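# The Jetcombe Budget Planner for Parish and Town Councils

If you have ever tried to keep a small council's accounts on a spreadsheet that three clerks have added to before you, you will know why we made the Jetcombe. It is a ring-bound planner of 128 pages with a matching set of digital sheets, and it takes you from the first draft estimates in October right through to year end, one month to a spread.

Latrice Benavides put the first version together for her own use when she became finance officer at Cavov, and she has kept fussing over it ever since (we mean that kindly, Latrice!). The columns are wide enough for real handwriting, the paper doesn't let ink through, and there is a pocket at the back for the receipts that always seem to turn up late.

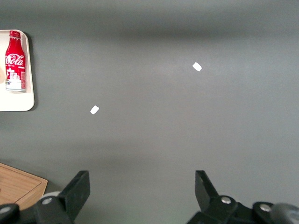
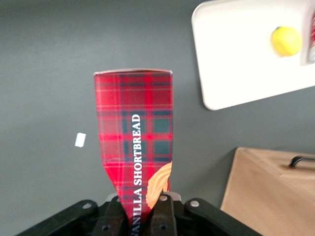

Small purchases get a section of their own, and it has grown with each edition as customers have written in to ask for more room. Every line has space for the date, the supplier, the amount, the tax and the budget heading it belongs to, so a bottle of Coca-Cola or a box of vanilla shortbread for a public meeting goes under hospitality and doesn't wander off into office supplies, where it will only puzzle your auditor next spring. There are 574 lines in all, and if you fill them up, Kasprzak will print you a refill.

Corinne Okafor, who looks after orders at Ando, tells us that most people start with the planner and come back later for the reserves workbook. They do sit nicely together on a shelf, but you certainly don't need both to get going.

## What you get

- Planner, 128 pages, ring-bound, card cover
- Digital sheets to match every printed page
- 20 blank tabs for your own budget headings
- Back pocket for receipts

## Ordering

Single copies go out from Ando in a stiff mailer. Councils sharing an order can buy a carton of 20, and for 100 copies or more we will print your council's name on the cover at no extra charge. Please send the wording exactly as you'd like it to appear, with the order form, and Corinne will email a proof before anything goes to Kasprzak for printing.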